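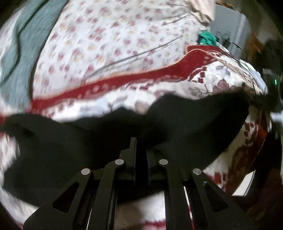 Hand gripper at dark fabric on a made-up bed.

Support > Clurberg Hand Gripper > Set-up and Use > Faults > Fabric in the Jaw Track

December 23, 2019
By So-ying Wei

6.4 Fabric in the Jaw Track

This section covers a jaw that stops short, closes unevenly, or fails to reopen during work on clothing, towels, bedding and other soft items. It applies to the Clurberg hand gripper used with the Nakivov recorder. For a jaw that stops short with nothing near it, go to 6.6.

Of the 3,714 sessions reviewed for this revision, jaw stops were found mainly in folding and sorting tasks. The usual fault is a fold of thin cloth drawn into the center track between the upright rails. The slide rides up on the cloth and the linkage arms take the load. If the operator keeps squeezing, a pivot pin can bend. A bent pin gives a false jaw width for every session that follows, and the recorder does not flag it.

CAUTION: Do not force the trigger. Stop at the first increase in resistance.

CAUTION: Keep fingers out of the cutouts in the linkage arms whenever the trigger is free to move. The gap closes as the jaws open.

Signs of the fault

Jaw width reading holds at one value while the trigger is still moving.
One finger reaches the item before the other.
Jaws close normally but return slowly, or stay shut after release.
Error J2 on the Nakivov display. J2 may clear by itself when the cloth shifts. Treat it as a fault all the same.

Clearing the jaw

1. Release the trigger and hold the gripper still. Do not pull it away from the item.
2. Press PAUSE on the recorder. Wait for the steady light.
3. Lower the gripper until the cloth is slack.
4. Set the trigger lock.
5. With your free hand, draw the cloth out along the track, toward the fingertips. Pulling sideways drives the edge of the cloth under the slide.
6. If the cloth does not move, unplug the gripper at the recorder end and remove the slide cover as shown on the service card. Do not cut the cloth while it is in the track. Blade marks on the rails cannot be repaired.
7. Look along both rails for threads. Remove them with plastic tweezers.
8. Release the lock and work the trigger slowly through its full travel, with nothing between the jaws.
9. Check the gap between the closed pads. It must be even from base to tip. If it exceeds 2 mm at any point, take the gripper out of service.
10. Run the width check (4.2) before you record again.

Note: Mark the interrupted session as rejected. Width data taken during a jam is not usable, including data from before the J2 error appeared.

Placing the gripper on soft items

Most jams follow from the approach. On a hard table the fingertips meet the surface and stop. On a mattress or a thick cover the surface gives way, the cloth rises on each side of the fingers, and the rails reach it before the pads do.

1. Open the jaws fully before you come down to the item.
2. Choose a raised fold or an edge. Do not press into the middle of a flat piece.
3. Stop when the fingertips touch. Let the pads take the cloth.
4. Close slowly for the first third of travel.
5. Lift a little and confirm that the cloth hangs clear of the track before you carry it.

Dark cloth needs extra care. The gripper plates are black, and a fold of black fabric lying against the rails is hard to see from the operator's position. Add a side lamp or turn the item so that an edge lies over a lighter cover.

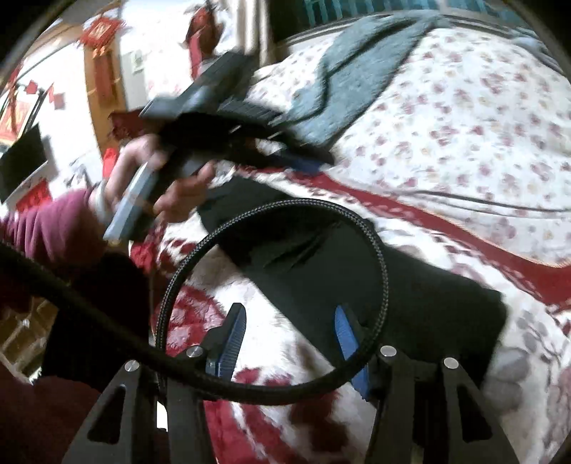 Cable position must be checked at the same time. A loop of cable lying on the work surface can be picked up with the cloth or drawn against an arm, and the added drag feels much the same as a jam. Before each session:

1. Lead the cable away from the side you work toward.
2. Move the gripper to the far end of the work area and back. The cable must not cross between the fingers at any point.
3. Clip the slack to the Etance wrist strap, if fitted.
4. If a second person is tidying or brushing in the same area, agree who moves first. Both must stop when either one calls a stop.

WARNING: Do not wear the strap with the cable wrapped around the wrist or hand.

Inspection after a jam

Inspect the pads for lifted edges and the pins for side play. Pads may be replaced by the user. Pins may not. Send the gripper to a Shokri service counter with the jam record, even if the width check passes after a third jam in one day.

Rails should be cleaned every 2,000 cycles in normal use. Halve the interval for fleece, towels and any cover that sheds. Use a dry brush. Oil holds lint and must not be applied to the track.

Comments (3)

Kwok-wai Fung
Step 5 should say which way the fingertips face when the lock is set. With the older lock I had to turn the gripper over to reach the cloth.

So-ying Wei
Correct for the older lock. Turn it over after the lock is set, with the trigger facing up. I will add a line in the March revision.

bench_two
We get J2 on fleece with no cloth in the track. Cleaning the rails clears it for a day or so, then it comes back. Pads are new. Width check passes every time.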